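Hard water and microfiber: does vinegar in the rinse do anything measurable?

Forum: Laundry and Textiles > Water Chemistry

limescale_lou
Moved into a place on the Dendevstead supply in April. The utility sheet lists total hardness at 287 mg/L as calcium carbonate. My microfiber cloths were fine at the old address, and after a couple of months here they drag on glass and leave a film. Same detergent, same machine, 40 C, no softener. The usual advice is a cup of white vinegar in the softener drawer. Before I do that every week I would like to know if it removes anything or just makes the cloths smell like pickles for an hour.

tumblecold
It removes carbonate. Calcium carbonate dissolves in dilute acetic acid. Whether carbonate is your problem is a separate question. At that hardness a good part of what sits in the fiber is calcium salts of fatty acids, i.e. soap scum, if your detergent contains any soap. Check the label. Many liquids include soap as a foam suppressor.

limescale_lou
Label says "5% or less soap." It is the Ekance liquid, the unscented one.

tumblecold
Then you have some of each. Vinegar helps with both to a degree. Acid converts calcium soap back to free fatty acid, which is greasy and does not rinse out in cold water. You need surfactant and heat after the acid step. Acid in the last rinse leaves the fatty acid in the cloth.

bobbin_count
Disagree with the order. I do the acid soak first in a bucket, drain, then a normal wash at 60 with no softener. Using the softener drawer is the wrong place for it, agreed, but the effect people report from the drawer is real. The final rinse goes slightly acidic and less new scale is deposited during spin and drying.

tumblecold
We do not disagree on the order. You described acid, then surfactant and heat.

bobbin_count
Fine. I disagree that the drawer does nothing.

tumblecold
I said it leaves fatty acid behind. I did not say it does nothing. Work the dose out. Household vinegar is 5% acetic acid. A 60 mL drawer holds 3 g of acid, or 0.05 mol. The last rinse on a front loader is maybe 15 L. At 287 mg/L hardness, and assuming alkalinity is close to hardness, the water carries 5.7 milliequivalents per liter of bicarbonate, so 86 milliequivalents in the drum. Your 50 milliequivalents of acid does not neutralize the water, let alone dissolve old deposits.

limescale_lou
That is the kind of answer I was after. So a bucket with a smaller volume?

tumblecold
Yes. Or citric acid, which is cheaper per equivalent and does not smell. 15 g of the monohydrate in 3 L of warm water, half an hour, drain, then wash. Do not go much stronger or hotter with calcium present, or you can precipitate calcium citrate.

greyfilter
Nobody has mentioned rubber. Repeated vinegar in the drawer is supposed to attack the door gasket. My repair manual for the Arellano front loader says no acids other than the maker's descaler.

bobbin_count
The maker's descaler is citric acid in most cases. The gasket is EPDM in most machines and EPDM tolerates dilute acetic acid well. I have run vinegar for years with the original gasket.

greyfilter
One machine is not data. The heater bracket and the spider arm are the parts I would worry about. The spider on mine is cast aluminum and you cannot inspect it without pulling the drum.

bobbin_count
Alkaline detergent is harder on aluminum than a short rinse at pH 6.

greyfilter
Both can be bad for it. The bucket keeps the acid out of the machine, so I would use the bucket and skip the argument.

limescale_lou
Going with the bucket. What about treating the cause? Detergent dose is set for medium water. Should I raise it, or add a separate softening agent?

tumblecold
Either works. A separate builder is cheaper than more detergent at your hardness. Sodium citrate or zeolite powder, in the drum with the load. Washing soda also works but it softens by precipitating carbonate, and some of that precipitate ends up in the cloth. For microfiber I would avoid it. The split fibers hold fine particles well, as they are meant to.

bobbin_count
Washing soda with enough detergent stays suspended. I get no stiffness from it on cotton.

tumblecold
On cotton, maybe. The question is about microfiber.

limescale_lou
Results after one treatment. Citric soak as described, drained, washed at 60 with the normal detergent dose plus a spoon of sodium citrate, line dried. I used a kitchen scale and the same 1000 mL jug for each cloth. Uptake test: weigh dry, dip for a minute, hang for a minute, weigh wet. Treated cloth held 274 g of water. An untreated one from the same pack held nearly a fifth less. Film on the window is gone with the treated cloth. I have only done one of each, so take it as a rough figure.

greyfilter
Useful. Were both cloths the same age?

limescale_lou
Same pack, same number of washes as far as I can tell. I rotate them.

tumblecold
Uptake is a reasonable proxy for surfactant and soap residue, less so for scale. If you want to separate the two, wash the untreated one at 60 without the acid step and weigh it again. If it recovers completely, the problem was mostly underdosing and low temperature.

limescale_lou
Will do. The untreated one is set aside on the table until the next 60 degree load.

Comments (3)

Reader comment, hardwater_cty: Cledura sells a strip test that reads hardness in drops and it agreed with my utility sheet. Worth having if your supply is blended, the number can move during the year.

Reader comment, p2728: Does the citric soak fade colored cloths? Mine are the bright ones.

Reader comment, bobbin_count: Polyester dye is not bothered by it at that strength. Cotton trim might be, so test one first.

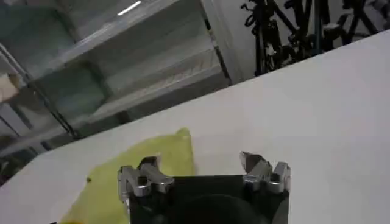
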